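Green marble

Green marble is a trade name for several decorative stones of green color. It is used for floors, table tops and wall panels.

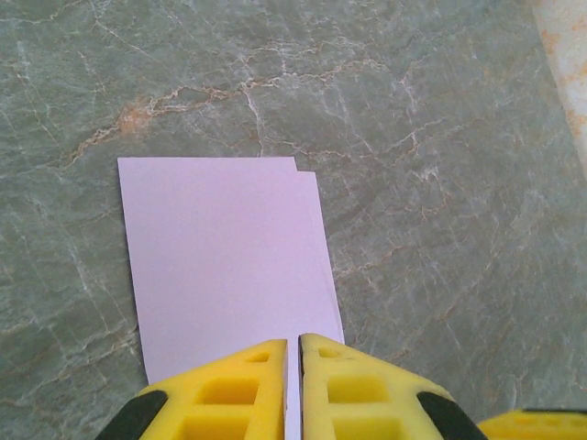 Is green marble a true marble? In many cases it is serpentinite, a rock made mostly of serpentine minerals, and only the trade calls it marble.

The pale veins are often calcite or dolomite, which filled old cracks in the rock. Some serpentinites bend when they take up water, so fixers may set them with epoxy – not with cement mortar.

In Plernham the stone was cut by the firm Gouveia, which had 3 saws and 11 workers. The quarry at Balow is closed.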